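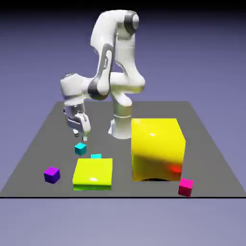 Sim bench, hand down over the small cyan block, big yellow one beside the base.

August 19, 2023
Ukwood shop, upstairs bench

Came in on a Saturday to get the week down on paper while the building is quiet, and of course I've spent the first hour making tea and rereading Wellington's notes from the tray line, which are much better than mine and have little arrows in the margins. I'll copy the useful parts in below so they don't live only on the back of his shift sheet.

For anyone picking this book up cold: we are still on the sorting job for Givis, the one where mixed parts come down in shallow bins and go out again in trays, and where the arm is supposed to take over the plain picks and leave the awkward ones to the people who have been doing all of them up to now. I'm using coloured blocks in the simulator in place of the real parts. Blocks are dull but they are honest, and when something goes wrong with a block I know it's my reach or my planning and not a bit of packing film stuck to the underside.

What I wanted out of this week was an answer on crowding. The layout has the large yellow cube sitting hard up by the base on purpose, as the stand-in for the feeder housing, which everybody on the line leans on and which we are not going to be allowed to move. The flat slab is the stand-in for a tray lid left lying about. Wellington asked for the lid. He said if I was going to build a tidy world I might as well not bother, and he was right, so now one of the small cyan blocks sits behind the slab and the other right under the hand, and the planner has to decide which of the two it means. The magenta one is right at the front edge of the platform, a shade over it, and that was my own idea, after watching how parts creep toward the lip of the real bench by the end of a shift.

Run 601 was the last one before I shut things off last night. I haven't gone through its log properly and I'm not going to pretend in here that I have. The approach itself looked calm to me, elbow well up, forearm coming down from the far side so that it keeps away from the yellow. Earlier in the week I had the arm trying to come round low, and I can tell you that if you were standing at the next station with your sleeves rolled up you would not have liked it. Nothing would have touched you. You still wouldn't have liked it. I've put the low path on the banned list and I'd like it to stay there even if somebody later shows me it's quicker.

Now, the people side, which is what I really meant to write about.

I sat with the tray line through most of a shift and did the work for part of it, badly. The thing that struck me is how much of the job is glancing. They pick with one hand and look at the next bin, and they're talking the whole time about somebody's deck or somebody's dog, and through all of it they are sorting out small questions that I had written down in the plan as "exceptions". Is that one part or two stuck together? Is that lid ours or did it come in with the Quansah crates? They don't stop for these, they don't even seem to notice them. Once the arm has the plain picks, those questions are going to be the whole of the job, one after another, on a screen, with nothing easy in between to rest on. I don't think I had understood that until my own back was sore and I found myself grateful for a run of simple ones.

Wellington put it more kindly than I would have. He said the easy picks are where you get your breath. We had a good long talk about it over the soup in the break room and I've come round to thinking we should leave some of the easy picks with the line, deliberately, and let the arm sit idle now and then. It will look silly on the utilization chart and I'll have to explain it to the Sorkley folks when they come to go over the controller. I'm fine with that. The target on the plan is 70 percent of picks to the arm, and I've pencilled a question mark next to it. I'd sooner go lower for the first stretch and hear from the line when they want to hand over more.

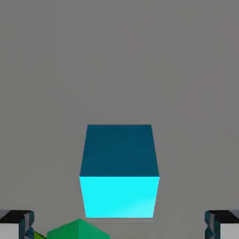

The question screen is the part of all this that the line will live with, far more than the arm, so it deserves better than the quick thing I threw together in the spring. As it stands, when the planner is unsure it puts up the close view from the hand and asks for a yes or a no, and I'd been assuming that anyone with decent eyes could answer from that. So I tried it on myself, cold, after lunch. The cyan block is no trouble at all, it's sitting nearly in the middle of the view with clear grey on both sides and the fingers standing open down in the corners. The green is another matter. There's only the top of it showing at the bottom, and then a thin wedge of lime between it and the left finger, and I could not say whether that lime was a lit face of the same piece or another piece tucked in beside it. I built the layout and I couldn't say! If I'm stuck, I've no business asking somebody to decide it at the tail end of a night shift and then logging their answer as operator error when the tray comes out wrong.

Wellington's suggestions for the screen, from his sheet, tidied only a little:

Give us a third button. Yes, no, and "show me more". The third one should back the hand off and look again, and it should never count against anybody.

Show the wide view next to the close one. People on the line think from where they stand, and the hand's view has no "where they stand" in it.

Don't put a timer on it. If there has to be a timer, don't let it be red.

Say which piece you're asking about. The current wording is "Confirm target?" and half the crew took that to mean the tray.

Let us turn it off and go pick the thing ourselves. (He underlined this one twice.)

I've agreed to all of these in principle and the last one wholeheartedly, though it has a tail on it. Reaching in means stopping the arm, and stopping the arm at the moment means the big button, and the restart from the big button takes five minutes of standing about feeling that you've broken something. That feeling is what will stop people using it, long before the five minutes do. I want a soft pause on the bench rail at elbow height, one press to hold and one to carry on, and I want it to be as ordinary as setting down a pen. I'll need to talk to Sorkley about whether the controller will hold position under it or whether we need something extra, and the safety side will need to be done properly by somebody who isn't me.

A word about names as well, while I'm at it. The plan calls the station "residual manual handling", and I'd like that phrase gone before it reaches the shift board. These are people with years at that bench, and residual is what you scrape off a pan. Wellington proposed "the sorting desk". I like it very much and have started using it in the file names, so perhaps it will just stick.

On training, the Givis office had set aside a single morning, all together in the meeting room, with slides. I've asked to swap that for time on the simulator in pairs, starting with this same blocks layout and the question screen beside it. They can move the lid about and try to fool it. I'd expect them to manage it quickly, and every way they find is one I can fix in here instead of down there. There are 38 people across the shifts, so it will run well into October if we do it at a decent pace, and I've warned Givis of that in writing.

Still to do:

Go through the log from 601, in particular how the planner chose between the two cyan blocks.

Move the purple block in closer to the slab and see if the fingers still have room to open.

Mock up the three-button screen, wide view on the left. Paper first, let the line scribble on it.

Find out who at Quansah decides what colour their lids are.

Ask Sorkley about the soft pause and holding position.

Return Wellington's shift sheet, he needs the front of it.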